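Setting up your Nuvetti arm kit
Part 3: Basket work

By now you should have the arm bolted down, powered up and talking to the Hurach controller. If you haven't, go back to Part 2, because none of this will make sense (or move) until you have.

Baskets are where I tell everyone to start. They don't roll, they don't shatter, and you'll have one in the house already. I'm Haruna Murakami, I wrote most of this guide, and I've spent more hours than I'd like to admit teaching these arms to reach into tubs of snacks.

What you need

A plastic basket with holes in the sides
A handful of packets and pouches, all sealed
The Wada calibration card from the small parts bag
A clear patch of table, away from the edge

Getting the basket in place

1. Put the basket where the arm can reach over the front rim without being stretched out straight. A slight bend left in the arm is what you're after.

2. Fill the bottom with flat packets first, then stand one taller pouch up against the back wall. That pouch is a lovely first target - it's big, it sticks up and the fingers can get either side of it.

3. Check the cable before you move anything. It should follow the arm and sit in its clip, with a bit of slack at the joint. If it's tight, free up some more now.

4. In the controller menu, pick Basket, then Approach, and set the speed to 50. The top speed is fun, but please save it for later! 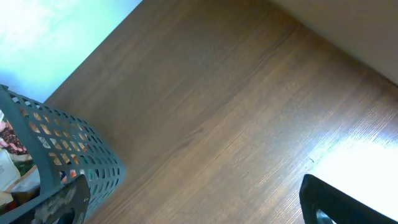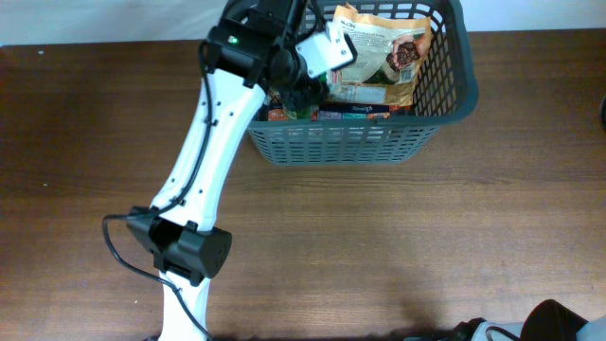
Reaching in and coming out

5. Open the gripper all the way and bring it in over the rim from above. I used to come in low and it was a mistake - the fingers find the side holes and hook themselves on, and then you're dragging the whole basket about.

6. Lower the gripper slowly until the fingers are inside, then stop. Have a proper look from two sides before you close it.

7. Close in short taps on the Grip button. Pouches are squashy, so the controller may not notice it's holding one straight away. Wait for the beep, and if you don't get it after 3 taps, open up and try again a touch lower.

8. Lift straight up until you're well clear of the rim, and only then swing to the side. Save the move as Position 2 so you can come back to it.

Note: Shiny wrappers and bright patches of daylight can both upset the wrist camera. If the live view looks washed out, draw a curtain or turn the basket round a little, then show it the Wada card again. It takes a minute and it's nearly always the cure.

Note: Don't worry if your packets aren't the same sizes as mine. The Povgate pads on the fingers cope with most things, though they do hate crumbs. Wipe them with a slightly damp cloth and let them dry.

Caution: Keep your hands out of the basket while the arm is live. I know it's tempting to nudge a packet over. Press Pause, wait for the arm to settle, then nudge.

Caution: If you've got a second arm on the same table, park it before you start. They don't know about each other until you've done Part 5.

The pads are good for 2,000 grips, and the controller will nag you when they're due for a change. Spares come in pairs and you should swap both together. Fitting them is covered in Part 6, along with what to do if one of the tiny screws goes under the sofa.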